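4.2 Lending records and the matter of the late fee

The Sayce tool library opened its register to us on 8/8/19, on the understanding that we would not laugh at the handwriting. It holds 3000 loans, all entered in biro, and a smaller number of returns. Gethin and Laryea argued in an earlier paper that borrowers bring things back on time when a fee is charged. Our borrowers had evidently not read it. 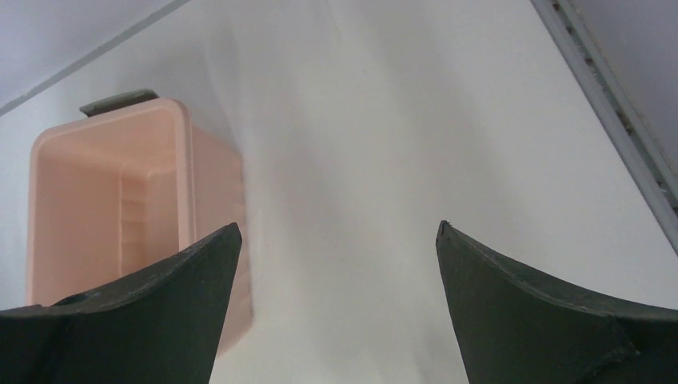
Before the fee came in, the usual loan ran to 11 days against an allowance of seven. Afterwards it ran longer. Members who had once felt guilty now felt they were paying customers, and several told Powell so with some pride. One had kept a hedge trimmer through August and regarded the sum owed as very reasonable. The Letberg branch, which charged nothing and relied on a stern noticeboard, did rather better — a result its members have mentioned to us more than once.

Figure 3. Hand tools: the class of loan discussed in this section.

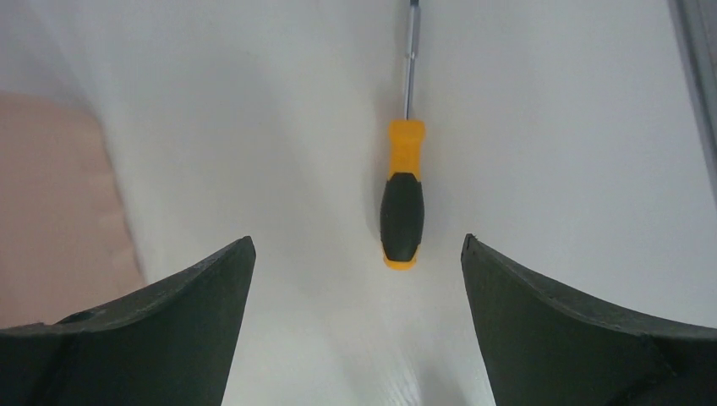

Lateness also varied with the kind of tool, and here the register is of less help than we had hoped. Large items were chased by telephone, while small ones were allowed to drift. A screwdriver with a black grip and a yellow collar, like the one in Figure 3, would be entered simply as "screwdriver", so that any screwdriver coming back could be taken to settle the debt. Parri suspects that the 300 loans marked as returned in this class include a fair amount of swapping. We have left them in the analysis, with a separate code.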